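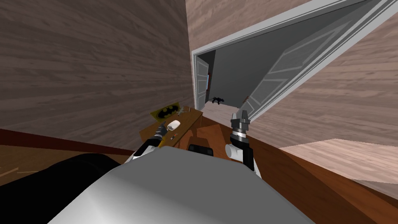 Skoloncombe, July

3.2 Home advantage and the closing spread

The second part of the analysis concerns whether the closing point spread in the regional basketball league fully reflects home advantage. Earlier work on this question has mostly used opening lines, which are set before team news is known and which move a good deal in the final hours. We used the closing line only, recorded at tip-off.

The sample covers 84 regular season games. Games played at a neutral venue were removed, as were those in which a team travelled to Grirnport on the day of play, because the ferry timetable shortened the warm-up and we had no sound way to model that. The remaining 70 games form the basis of the estimates in this section.

For each game we took the final margin from the home side's point of view and regressed it on the closing spread, with an indicator for rest of two days or more. If the market is unbiased, the intercept should not differ from zero and the slope on the spread should not differ from one. Standard errors were clustered by home team. Buschmann and Teuber (in an earlier working paper) clustered by round instead, and their intervals are narrower than ours for that reason.

The slope is close to one in every specification. The intercept is positive but small, and its interval includes zero once the rest indicator is added. We therefore do not reject the hypothesis of an unbiased closing line. The same model fitted to the opening line gives a larger intercept, and most of the difference comes from games in which the home side was the underdog by 8 points or more.

One club needs separate mention. Nitotach moved to a smaller arena partway through the season, and its home margins before and after the move are hard to compare. Dropping the club leaves the slope almost unchanged — the intercept falls slightly — and we kept it in the main sample. Results without it are given in the appendix, together with the fits for totals.

Figure 4 plots residuals against days of rest. The spread of the residuals is wider for teams on short rest, particularly Sani, whose coach rotated the starting five more often than any other in the league. A weighted fit was tried to allow for this. It favoured the same conclusion, with no change in sign for any coefficient.

The authors thank Reinhold Buschmann for access to the line histories and Malte Teuber for checking the box scores against the paper score sheets. Remaining errors in the coding of overtime games are ours.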